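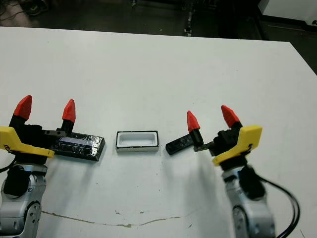 Montserrat Barajas does her sorting in the evening, after the dishes, when the light in the back room has gone soft and there's no one left who needs a ride anywhere. She puts on the kettle, pulls up a stool, and sets a tray in front of her. Then she picks up one small thing, looks at it for longer than you or I would, and decides where it belongs.

It sounds like nothing much, and she'd be the first to tell you so. But I spent two evenings with her in June, and I came home and emptied my own junk drawer onto the bed (to my husband's dismay, as it was already past ten), so there must be something in it.

Her trouble, like everyone's in Landthorpe, was the little black things. You know the ones. Chargers for phones long gone, plastic blocks with holes in them, flat packets wound up in tape by somebody who surely had a good reason at the time. They don't look like trash and they don't look like treasure, so they get moved from one drawer to the next for years, and sometimes from one house to the next. Montserrat had carried a shoebox of them through 2 moves without once taking off the lid.

What changed her mind was the tray. She bought it at a yard sale for 90 cents, a shallow little thing with a rim, and she made herself a rule: whatever fits in the tray gets dealt with tonight, and the rest can wait. She clears the table completely first, right down to the bare top with all its old marks and scratches, and the tray goes in the middle where she can reach it with either hand.

"If I put it to one side, I only use one hand and I get lazy," she told me. "In the middle, I'm working."

Her neighbor Rigoberto Zepeda does it differently, and they've been arguing about it over the fence ever since. He likes to lay everything out at once, all of it, and group it by kind before anything goes into a container. He labels the taped-up bundles with a grease pencil, and he never unwraps one after supper, having lost a whole night that way to a tangle of Christmas light fuses.

I've tried it both ways now. Rigoberto's is more fun, I think, especially with a slice of Zestar apple and the radio going, but Montserrat's is the one I've kept up. My tray is an old soap dish. Last night it held a doorbell button, a spare key and something with a hinge, and I've put the hinge thing back in the drawer until I can ask my brother about it.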